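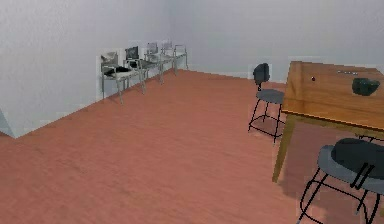 Komska Floor Finish for Timber Floors

Komska is a water-based clear finish for interior timber floors, supplied by Kikell to trade and household customers. It is suitable for new boards and for older floors that have been sanded back to bare timber. It may be used in living areas, bedrooms, hallways and offices. It is not intended for bathrooms, saunas or outdoor decking.

Product details
Sheen levels: matt, satin
Colour: clear, or with Ďurica tint added before the first coat
Pack sizes: 1 litre, 5 litres, 10 litres
Coats required: three
Clean-up: water
Product code: KF-64

Preparation
The floor must be sound, dry and free of wax, oil and silicone polish. Previous coatings should be removed completely. Sand the boards in the direction of the grain, finishing with a fine paper, and vacuum twice. Nail holes and narrow gaps may be filled with a water-based filler of matching colour. Customers who intend to tint the floor should first test the colour on a spare board or inside a cupboard, as the same tint can look quite different on pine and on hardwood.

Application
Stir the contents thoroughly and do not shake the container. Cut in along the skirting boards with a brush, then apply with a short-nap roller, keeping a wet edge and working towards the doorway. Allow each coat to dry before lightly sanding and applying the next. Good ventilation is needed throughout, although strong draughts across the wet finish should be avoided.

The floor may be walked on in socks the day after the final coat. Rugs and mats should be left off until the finish has fully hardened, a period of 28 days. Furniture may be returned sooner, provided it is lifted into place and fitted with felt pads.
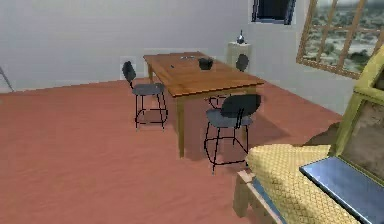 Can Komska be applied over an existing oiled floor?
Oil left in the timber will prevent the finish from bonding, so the floor must be sanded back to bare boards before the first coat.

Care of the finished floor
Sweep regularly with a soft broom and wipe up spills promptly. A well-wrung mop and a neutral floor cleaner are sufficient for most households. Steam mops, methylated spirits and abrasive pads will damage the surface and should not be used.

Ordering and advice
Komska is held in stock at the Pravaddale warehouse – tinted orders are mixed on request and cannot be returned. Trade accounts are managed by Faith Rotich. Technical enquiries, including those about unusual timbers, should be directed to Kristaps Venckus.

Page last reviewed Feb 3, 2023.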